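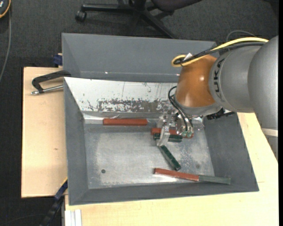 Figure 1. Bar-shaped pieces in a grey bin.

Handout 4: Acceptance sampling by attributes
Course tutor: Ritva Kauppinen
Exercises checked by Femi Edet

1. Purpose

A buyer receives a lot of N items and has to accept it or send it back. Checking every item is slow, and where the test destroys the item it is out of the question. The buyer therefore draws a sample of n items, counts the defective ones and compares the count with a fixed limit c, called the acceptance number. If the count is c or lower, the lot is accepted. The pair (n, c) is a single sampling plan.

In this handout an item is either good or defective. Plans based on a measured value, such as length or mass, are left to the next handout.

2. Drawing the sample

The calculations below hold only for a random sample: every set of n items in the lot must have the same chance of being drawn. Taking whatever lies on top of a container does not meet this condition. Items often settle by size or weight, and items packed last may come from a different shift or machine setting.

Where items carry numbers, draw the numbers first and then find the items. Where they do not, divide the lot into layers or containers, draw from each in proportion to its size, and write down how it was done. Strictly, the second method gives a stratified sample, and the formulas in section 3 then apply only as an approximation.

3. Probability of acceptance

Let D be the number of defective items in the lot. The number found in the sample, X, follows the hypergeometric distribution:

P(X = x) = C(D, x) C(N - D, n - x) / C(N, n)

When the sample is small compared with the lot, the binomial distribution is close enough and easier to use:

P(X = x) = C(n, x) p^x (1 - p)^(n - x), where p = D/N

Worked example. A lot holds 20 items, of which 4 are defective. A sample of 4 is drawn with c = 0. The exact probability of acceptance is

C(16, 4) / C(20, 4) = 1820 / 4845 = 0.376

The binomial formula gives 0.8^4 = 0.410. The difference is too large to ignore here, as the sample takes up a fifth of the lot. A common working rule is to use the binomial only where n is less than a tenth of N.

4. The operating characteristic curve

Plotting the probability of acceptance against p gives the operating characteristic (OC) curve of the plan. Binomial values for three plans follow.

p = 0.01
n = 20, c = 0: 0.818
n = 20, c = 1: 0.983
n = 59, c = 0: 0.553

p = 0.05
n = 20, c = 0: 0.358
n = 20, c = 1: 0.736
n = 59, c = 0: 0.048

p = 0.10
n = 20, c = 0: 0.122
n = 20, c = 1: 0.392
n = 59, c = 0: 0.002

Note the first row of the last plan. A lot with one per cent defective is turned away nearly half the time. Plans with c = 0 look strict and are easy to explain to a supplier, but they reject many lots that most buyers would be content to keep.

5. The two risks

Producer's risk (alpha): the probability that a lot of acceptable quality is rejected.
Consumer's risk (beta): the probability that a lot of poor quality is accepted.

Both depend on which values of p are called acceptable and poor, and these must be agreed before sampling starts. For fixed n, raising c lowers alpha and raises beta. Lowering both at once needs a larger sample.

For c = 0, the sample size that holds beta at or below a chosen level at quality p is the smallest whole n satisfying

n >= ln(beta) / ln(1 - p)

With beta = 0.05 and p = 0.05 this gives 58.4, so n = 59.

6. Exercises

6.1 Using the binomial, find the probability of acceptance for n = 20, c = 1 at p = 0.20.

6.2 The Uvenness depot receives lots of 376 items from Clileo. Does the working rule in section 3 allow the binomial for n = 20? For n = 59?

6.3 A buyer takes a second sample whenever the first one fails, and accepts the lot if the second passes. Each sample uses n = 20, c = 0. Treating the samples as independent, find the overall probability of acceptance at p = 0.05 and compare it with the value in section 4.

Answers to 6.1 and 6.2: 0.069; yes, no. Hand in 6.3 with full working.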